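# Getting Another Year Out of Dark Pants

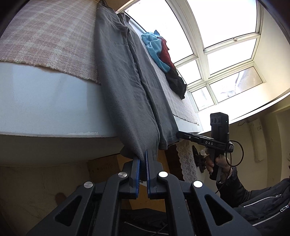 **Laundry & Mending**

I bought my favorite pair of charcoal pants in Luvville back in 1995, and I wore them to work, to weddings and (I'm a little ashamed to say) to paint a porch, so I do have opinions on this subject!

Turn dark pants inside out before they go in the wash, zip them up, and use cold water. I like a short cycle with a small load, just towels left out of it altogether, as they shed lint on everything they touch. Half the soap you think you need is plenty.

For drying, match the inside seams, lay one leg over the other and hang them by the hems. The weight of the waistband pulls out most of the wrinkles overnight, and you may get away without ironing at all. If you must iron, keep a thin cotton dish towel between the iron and the cloth or you'll get that awful shine.

Loose hem? Sew it up before washing, with doubled thread and 3 tiny stitches on top of each other every couple of inches.

Next month, in November, I'll get into wool sweaters and moths.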